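Last updated: September

3.2 Starting state of the cloth

Folding studies commonly begin from a cloth laid flat, which removes the step that takes most people longest: finding the corners. Hrynyshyn's household survey in Gundley recorded 1,622 folds of small linens, and in most of them the item was lifted from a heap and shaken out before any crease was made. We therefore treat flattening and folding as two separate stages, scored separately, and follow the Vakulenko scheme in naming the states between them.

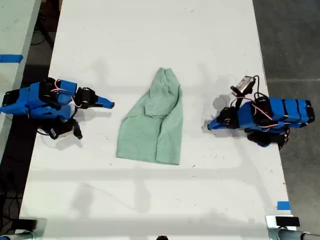
Figure 2. Light green cloth on the white table.

Crumpled states are harder to grade than flat ones, and two raters at Pranville worked independently from still views. A cloth was entered as "partly ordered" when its outline could still be read as a rectangle despite creasing within it. The light green cloth in Figure 2 meets this rule: it is crumpled and folded, yet its outline remains roughly rectangular. Colour against the table also matters – a pale cloth on a white surface gives a weaker edge than a dark one, and raters were asked to trace the outline before assigning a state.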